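Cuaderno de montaje, diciembre, 16:40

Segunda pasada completa de la temporada final de Stinthorpe. Anoto las cosas mientras las tengo frescas, y después las ordeno en la carpeta común.

El episodio 4 sigue siendo el problema. La persecución en el puerto de Zultumton dura 516 segundos y la tensión se cae a la mitad, cuando el protagonista se detiene a explicar un plan que el público ya conoce. He quitado dos réplicas y el plano del reloj. Mejor, pero todavía lento. La música temporal tapa los pasos, hay que bajarla.

El archivo del proyecto tiene ahora 1.633 planos. De estos he marcado hasta 1.000 como descartables, casi todos repeticiones de la escena en el hotel Lefèvre.

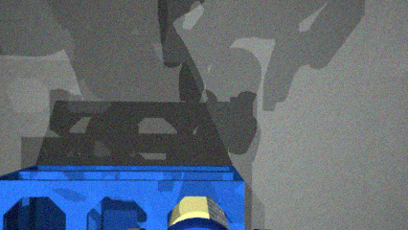
Una respuesta dejada en el margen de la hoja compartida: yo no cortaría más la persecución, lo que falla es la escena anterior, porque ahí no sabemos todavía qué puede perder él. Si esto queda claro, los 516 segundos se aguantan bien.

Lo he pensado y tiene una parte de razón. He probado a poner la llamada de la hermana antes del puerto — sin tocar nada de la persecución — y el comienzo gana peso. El final no mejora. Guardo las dos versiones, con nombre «puerto_A» y «puerto_B».

Pendiente: pedir a Grutden el diálogo limpio del episodio 4, revisar el color de la noche en el muelle, y decidir si el villano muere fuera de campo, como está en el guion. A mí me gusta así, pero en el guion suena mejor que en la pantalla.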